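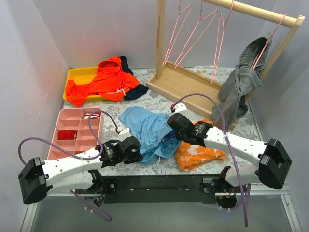 About Us

Who we are

Zinitz writes and maintains working rules for two-arm robot stations that handle soft goods, mostly clothing and household linens. We also train the people who run those stations and check that the rules are being followed. We don't build robots and we don't sell them. Our customers already have the equipment, or have one on order, and want a clear set of practices for using it.

The company was started by Oleksandra Boiko, who spent her early career in garment inspection and later ran the test floor at Dadik. The first version of our rulebook was a stapled handout she wrote for the Friday shift there. It covered cable checks, table setup and who was allowed to clear a stop. Most of that handout is still in the current edition, reworded.

There are now 11 of us. We work from Narkska and travel to customer sites when a station is being set up or audited.

What we do

Our main product is the Station Handbook. It has 82 rules, grouped by when they apply: before power-on, during a session, at a changeover, and at the end of the day. Each rule is one or two sentences. If a rule needs a long explanation, we put that in the notes at the back and keep the rule itself short enough to read while standing up.

Some of the rules people ask us about most:

Cables are tied at fixed points and leave enough slack for the full reach of the arm. The operator moves each arm through its full range at low speed before the first task and watches the cable, not the gripper.

Garments with drawstrings, straps or long ties are logged as such. The operator checks for a string caught in a gripper before opening or closing it by command.

Trays, organizers, racks and hangers have a listed position for each task. If one is moved during a session, the session is paused and the layout is checked against the sheet.

The table cloth is part of the setup. It is recorded by pattern, and a change of cloth is entered in the log the same way a change of tool would be.

Hands stay outside the enclosure while the arms are powered. Picking up a dropped sock is not an exception.

One person has the stop button for the whole session. Handing it over is done out loud – both people say it.

Audits

We have completed more than 200 station audits. An audit takes one working day. We watch a normal session from start to finish, read the logs for the past month, and talk with the operators without their supervisor in the room. The written report goes to the site within a week and lists what we saw, which rule it relates to, and what we'd like changed first.

We do not give scores. We tried it for a while, and sites began comparing numbers with each other and stopped reading the findings.

Training

Operator training is held at our Narkska workshop or at your site. The basic course lasts two days and the supervisor course adds a third. So far 651 people have finished the basic course. Everyone repeats the practical part after a year, including our own staff.

How the rules change

The handbook is revised every December. Anyone who works under it can send in a change, and we answer each one in writing. Several of last year's changes came from operators at Vidal, who rewrote our section on mixed piles of dark and light clothing after finding the old wording hard to follow.

Where a national or local safety requirement is stricter than ours, the stricter one applies. The handbook is meant to sit on top of the manufacturer's instructions and does not replace them.

Working with us

Send us a short note saying what equipment you have, what kinds of items it handles and how many people work with it. Oleksandra or one of the auditors will reply. The office is open from 8:30 a.m. to 5 p.m., and visits to the workshop are by appointment.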